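## 4. Efecto de los anuncios previos sobre la adquisición de cosméticos temporales

### 4.1. Contexto y datos

Plorkumus es un juego de supervivencia por eliminación, gratuito y multiplataforma, cuyos ingresos proceden de la venta de artículos cosméticos sin efecto sobre la partida. El catálogo rota a diario. A esa rotación se superponen los eventos de colaboración, en los que el estudio, Drevska, incorpora durante un periodo limitado personajes y accesorios de una licencia ajena. En esta sección se analiza el evento Clirkurel, elegido por tener una fase de anuncio claramente separada de la fase de venta.

La muestra comprende 2761 cuentas que aceptaron compartir su historial de inventario y de conexiones. Se excluyeron antes del análisis las cuentas creadas con posterioridad al primer anuncio, así como aquellas cuyo historial presentaba interrupciones atribuibles a la migración de servidores de enero. De las cuentas retenidas, 454 adquirieron al menos un artículo de la colaboración mientras estuvo a la venta. El inventario se registra con resolución de un minuto; las conexiones, con resolución de sesión.

Se distinguen dos fases. La fase de anuncio comienza con la publicación de la primera imagen promocional y termina con la apertura de la tienda temática. La fase de venta abarca desde esa apertura hasta la retirada de los artículos. Las filtraciones procedentes de los ficheros del cliente se codificaron aparte, conforme al procedimiento de Cheng y Shih, que asigna a cada filtración la hora de su primera aparición en un foro público. Cuando una misma pieza se filtró en varias comunidades se conservó únicamente la marca temporal más antigua.

### 4.2. Modelo

La decisión de compra se modela como un proceso de riesgo en tiempo discreto. La variable dependiente toma valor uno en el intervalo en que la cuenta adquiere su primer artículo de la colaboración, y la cuenta abandona el conjunto en riesgo a partir de ese momento. Las covariables incluyen el saldo de moneda virtual al inicio del intervalo, la antigüedad de la cuenta, el número de cosméticos de licencias anteriores presentes en el inventario y un indicador de exposición al anuncio. Este último se activa cuando la cuenta ha iniciado sesión con el panel promocional visible en el menú principal.

La exposición así definida es una aproximación. Un jugador puede conocer el evento por vías externas al juego, y un panel visible puede no haber sido leído. Chang y Pearce proponen corregir este sesgo con datos de seguimiento de enlaces, que en nuestro caso no estaban disponibles. Se optó por estimar el modelo con un término de heterogeneidad no observada a nivel de cuenta, distribuido según una gamma de media unitaria, y por repetir la estimación sin él como comprobación.

El saldo de moneda virtual requiere un tratamiento específico. Una parte de los jugadores compra moneda durante la fase de anuncio con vistas a gastarla después, de modo que el saldo es en sí mismo una respuesta al anuncio. Para evitar que absorba el efecto de interés se emplea el saldo medido en la última sesión anterior a la primera imagen promocional. Las estimaciones con saldo contemporáneo se consideran únicamente a efectos descriptivos.

### 4.3. Resultados

El coeficiente de exposición es positivo y se mantiene estable en todas las especificaciones. Su magnitud disminuye al introducir el número de cosméticos de licencias anteriores, lo que resulta coherente con la hipótesis de Nyarko de que los anuncios actúan sobre todo en jugadores con historial de compra en colaboraciones. La interacción entre ambas variables es también positiva, aunque su intervalo de confianza se aproxima a cero cuando se agrupan los errores por región de servidor.

Las filtraciones muestran un comportamiento distinto. Las piezas filtradas antes del anuncio oficial se adquirieron más tarde dentro de la fase de venta que las no filtradas, sin diferencias apreciables en la proporción final de compradores. Una interpretación posible es que la filtración reduce la urgencia de la primera visita a la tienda. Otra, que no puede descartarse con estos datos, es que las piezas filtradas fueran las de precio más elevado y que el retraso refleje el tiempo necesario para reunir el saldo.

La concentración temporal de las compras es elevada. Casi 8 de cada diez primeras adquisiciones se produjeron en las sesiones inmediatamente posteriores a la apertura o en las previas a la retirada, con una zona intermedia de actividad baja. El perfil en U se observa en consola y en ordenador; en dispositivos móviles el segundo máximo es más débil. La supresión del término de heterogeneidad no altera el signo de ningún coeficiente principal.

Queda fuera del alcance de esta sección el efecto sobre la retención posterior al evento. La pérdida de cuentas tras la retirada obligaría a modelar conjuntamente abandono y compra.
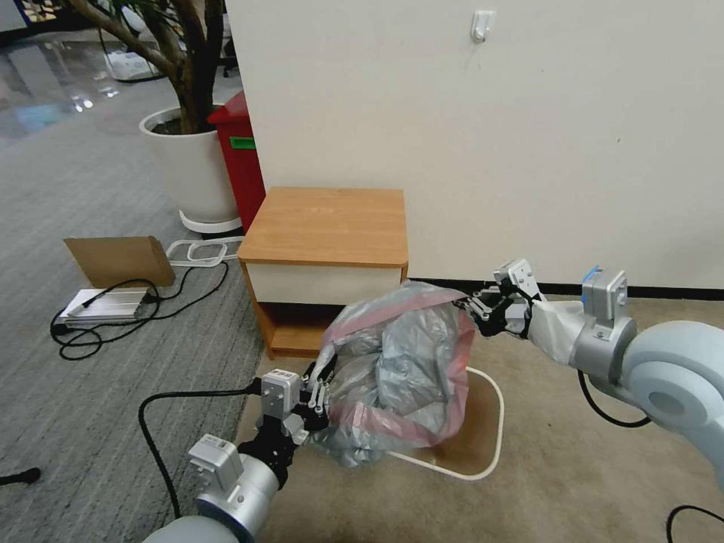
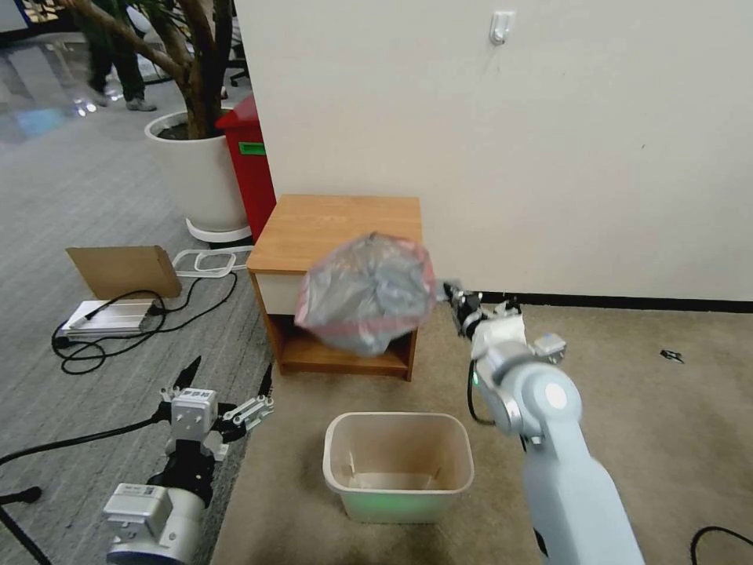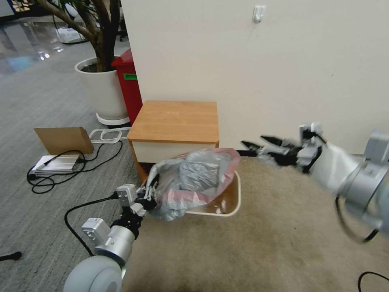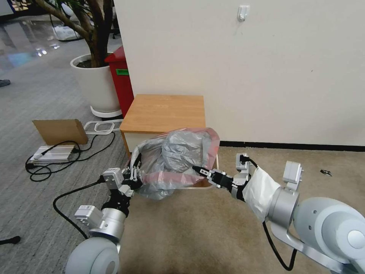 **Figura 2.** Manipulación de una bolsa de plástico translúcida con brazos robóticos. En los paneles segundo y tercero se aprecia además una papelera.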